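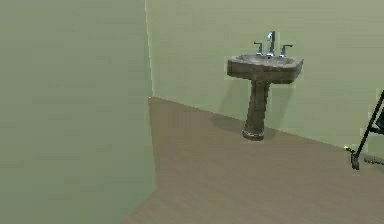 # Celtville Court Reports

Hello, and thank you for looking in. Celtville Court Reports is a collection of 2000 short news items about crime and the courts, gathered from the back numbers of the Celtville weekly paper and tidied up so that other people can read, search and study them. It began as a way of answering one small question (how often does a paper that reports an arrest go on to report what happened afterwards?) and has grown rather a lot since then, as these things do.

Last revised 20 August 2025.

## What you'll find in it

Each item is one story as it was printed, from a two-line note on a stolen bicycle to a full page on a fraud trial. Most are short. Burglary, shoplifting, drink-driving and damage to property make up the greater part, with a smaller number of assaults and a handful of very serious cases. We have kept the wording of the paper throughout, including its fondness for "a local man" and its habit of calling every magistrate "the bench".

Half of the items, 1000 of them, have been read closely and labelled by hand. The other half have only the headline, the page and the text. We do hope to get to them, but please don't wait for us if you feel like making a start!

## Files

- `items.csv` has one row for each story
- `labels.csv` has the hand labels, joined on `item_id`
- `followups.csv` links an early report to any later one on the same case
- `notes/` holds our working notes, which are untidy but sometimes useful

## Columns in `labels.csv`

| Column | Meaning |
|---|---|
| `item_id` | Matches the same column in `items.csv` |
| `offence` | One of 11 broad kinds, listed in `notes/offences.md` |
| `stage` | Report, arrest, charge, hearing, verdict or sentence |
| `source` | Who the paper says told it: police, court, witness, family or not given |
| `named` | Whether the accused was named in print |
| `reader` | Initials of the person who did the labelling |

The `stage` column caused more talk than all the others put together. A story will often cover an arrest and a first hearing in the same breath, and we went back and forth over whether to allow both. In the end we settled on the latest stage mentioned, so an item that says a woman was arrested, charged and brought before the court is marked `hearing`. If you would have done it differently you are in good company, as Oľga still would.

## How the labels were made

Kristýna Hubáček and Štefánia Jurčo each read all the labelled items separately, without seeing the other's choices. Where they disagreed, Oľga Šimko read the item too and the three of them talked it over. A few cases could not be settled, and those carry `unsure` in the column concerned. Please leave them in if you can, even though they are a nuisance in a chart.

Alžběta Kováčik wrote Orkard, the little program that matches early reports to later ones. It compares dates, street names and the kind of offence, then puts forward likely pairs for a person to accept or turn down. Every pair in `followups.csv` has been accepted by a person.

## Names and privacy

All personal names have been replaced by initials chosen at random, and house numbers have been taken out. Stories in which anyone under 18 was the accused or the victim were left out altogether, as were all reports of sexual offences. This means the collection can't tell you how the paper handled those subjects, and it shouldn't be used as though it could.

Please don't try to work out who anybody was. Many of these people were never convicted of anything, and some of them still live in the town. If you spot a name we've missed, write to us privately instead of opening a public issue, and we will put it right as soon as we can.

## Things to be careful about

- An absent follow-up doesn't mean there was no verdict. It may have been printed on a page we don't have.
- The January issues are patchy, and several are missing their inside pages.
- A newspaper's choice of stories is a poor guide to how much crime there was. Do be gentle with totals by year.
- The scanned text has spelling slips, mostly "rn" read as "m".

## Versions

Version 2 added the `source` column and mended a muddle in which some sentencing reports had been linked to the wrong trial. The spotting was done by Ornella Donati, who sent us a long and very kind letter with every wrong pair written out. The older version is still in the `archive` folder for anyone who needs to repeat earlier work.

Corrections are welcome at any time, however small. Give the `item_id` and the column, and tell us what you think it ought to say.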